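Okay, I promised a thread on how we keep the two-arm cell running, and it's Friday and I have coffee, so here goes. Long one, sorry to your timelines!

The job itself is small. Push buttons come in on trays, two arms sort them, and the little control boxes get handled on the same table. Ollell sends us the buttons, all mixed up, and we want them out the other end in the right tray facing a way a human can use.

First thing every morning is the felt. Yes, the felt! I go over it with a lint roller before anything gets powered up. Fuzz ends up on the finger pads, the pads get slick, and then you're chasing "gripper problems" for an hour that are really housekeeping problems.

Then the trays. We taped out their spots at first and the tape kept peeling, so now I have a cardboard template I drop on the table, nudge both trays up to it, and pull it away. Takes less time than making toast.

Finger pads get swapped every 642 cycles. Where does 642 come from? That's when the first set started dropping the small round stuff, and I wrote it on a sticky note, and the sticky note became policy. I've thought about rounding it. I'm not rounding it.

Current layout, blue tray for the left arm, red tray for the right, control box in between:
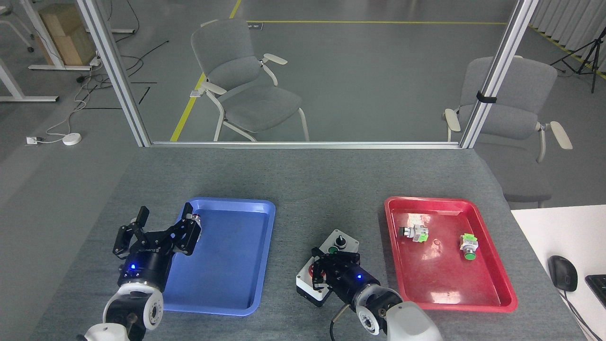
Stallomine jumped in on this one to ask why we don't just give each arm its own box and skip the shared middle, because on their cell the shared zone caused every single collision they ever had.

Fair question! We tried it. Two boxes meant two fixtures to line up, and my mornings got longer. What fixed it for us was a plain old lockout in the program: one arm asks for the middle, gets it, and the other one waits its turn outside. Slower on paper, but I haven't had a bump since June.

Grip force is the other thing people ask me about. The small round buttons want a light squeeze and the boxes want a firm one, so the two arms run different settings and you can NOT copy one program over the other. Ask me how I know. (I cracked a collar. It made a noise. I went for a walk.)

Cables: I leave enough slack for the arm to reach its farthest pose plus a hand's width, then move it there slowly by hand and watch for anything pulling. I do this again after every software update, even when the notes say nothing about motion.

Camera check is 10 test picks, and if 2 of them miss, I recalibrate before the real run. Shiny trays are a pain here. Glare off the bottom can look like the edge of a part, so I shifted the overhead lamp a bit and the misses dropped a lot. A matte tray is on order from Watedon.

Counter says we're at over 3618 cycles on this setup now. Mulligan (that's the cell, it gets a lot of second tries) has earned its name and I'm weirdly fond of it.

Next up is the wrist on the left arm, which has a tiny click at one angle that I can hear and the diagnostics can't. I'm pulling the cover Monday-ish and will add to this thread if I find anything. If you've had the same click, please tell me what it was before I go buying bearings!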